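**Progress report: donut service and packing trial, June**
Prepared by Gadisa Berhe for Trinidad Castillo, Morum Food Programs
Site: Avomton counter kitchen

## 1. Scope of this period

Work this month covered the second half of the serving and packing trial funded under the Marquez grant. The first half dealt with dough, proofing and glaze hold times and was reported separately. This report covers what happens to a glazed donut between the finishing rack and the customer: the surface it rests on, the tray it travels on, the box it leaves in, and the condition of the top when the box is opened.

The grant for this phase is $3840. Nearly all of it is now spent or committed. Details are in section 6.

## 2. Take-out box

The take-out format is an open rectangular box in light tan cardboard with a printed paper liner, one donut per box. The liner replaced the plain wax sheet used in the first half of the trial. The wax sheet slid when the box was tilted and the donut slid with it.

Three points were checked on the box:

- Whether the liner stays in place when the box is picked up by one end.
- Whether the icing touches the liner wall when the donut sits off center.
- Whether sprinkles hold on the icing after a short walk.

The liner held in place in all handling checks. Off-center placement remains the main fault. A donut set down by hand tends to end up toward one side of the box, and from there a small tilt is enough to bring the icing against the liner. Staff have been asked to place from above and release low. Sliding the donut in from the rim is no longer permitted, as it marks the underside and drags sprinkles off the near edge.
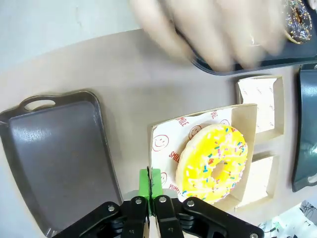
*Figure 1. Yellow-iced ring donut with rainbow sprinkles in the lined take-out box.*

Yellow icing was chosen for the box checks for practical reasons. It shows thumb marks and bare patches sooner than the darker glazes do, and a lost sprinkle is easy to find on it. Icing depth follows the recipe card from the first half of the trial: the top is coated and a thin rim of baked dough is left uncovered at the outer edge. The uncovered rim gives the handler somewhere to hold. Where the icing ran over the rim, the donut stuck to the liner and tore when lifted.

The printed liner costs more than plain paper. Customers at the Saturday counter remarked on it favorably, but no survey was run and no claim is made here about sales.

## 3. Cardboard squares

For table service the box is not used. Each donut goes on a square of cardboard, white on top with tan edges, and the square is then set on a serving tray. The square does two jobs. It keeps glaze off the tray, and it lets the donut be moved again without anyone touching it.

Stiffness was the open question from the last report. The first batch of squares bowed under a filled donut when held at one corner. The current batch is a heavier grade from Cakurix and has not bowed in use. Cut quality is uneven, with some squares showing a rough edge on one side. This affects appearance only, and the supplier has been told.

Reuse was considered and rejected. A square that has carried a glazed donut is discarded after one use. Clean squares that were laid out and not used go back to the dry shelf at closing.

## 4. Trays and table layout

The large trays are dark navy with a glossy surface and oval cut-out handles. They were selected over the light gray ones on the basis of contrast. A red or yellow glaze stands out on navy under the counter lights, and crumbs can be seen and wiped before the tray goes out.

The gloss has a cost. The surface reflects overhead light strongly, and a smear of glaze in the bright patch is easy to miss. The wipe-down step now includes tipping the tray once to move the reflection. A matte tray of the same size has been requested from the supplier as a sample — no delivery date has been confirmed. 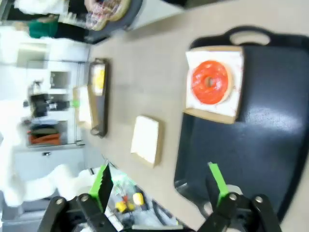 *Figure 2. Red-orange glazed donut on its square on the navy tray; an unused square on the tabletop.*

The working layout during the trial was as follows. Trays are spread across the table with clear surface between them. Squares are staged on the bare tabletop beside the tray, and each is loaded and moved onto the tray as one piece. Donuts are placed toward the handle end of the tray first. Early attempts filled the middle first, and the carrier then had to reach over glazed tops to set down the last piece.

One weakness in this layout is that a staged square takes up table space whether or not it is needed. On a busy table the squares get pushed toward the edge. A small upright holder would solve this and is listed under next steps.

## 5. Faults recorded

| Fault | Format | Status |
|---|---|---|
| Icing against liner | Box | Open, reduced by placement from above |
| Sprinkle loss at near edge | Box | Closed |
| Square bowing at corner | Tray | Closed with heavier grade |
| Rough cut on square edge | Tray | Open, with supplier |
| Missed glaze smear on tray | Tray | Open, wipe-down step revised |

The two closed items were closed by Gadisa Berhe after the last counter session of the month.

## 6. Spending

Boxes, liners and squares account for the largest share of the $3840. Trays come next, followed by ingredients for the test batches. Staff hours are carried by Avomton and are not charged to the grant. The remaining balance is held for the matte tray sample and a reorder of liners. No extra funds are requested for this phase.

## 7. Next steps

1. Test an insert for the box that keeps the donut centered. Plain card, folded on site, before anything is bought.
2. Receive the matte tray sample and repeat the wipe-down check on it.
3. Make an upright holder for clean squares.
4. Write the placement steps on one sheet and post it at the finishing rack.

A decision is needed from Morum on item 1. If a bought insert is preferred to a folded one, the liner may have to be recut to fit, and the reorder should wait until that is settled. Item 4 is in draft and will be sent to Trinidad Castillo for comment with the next report.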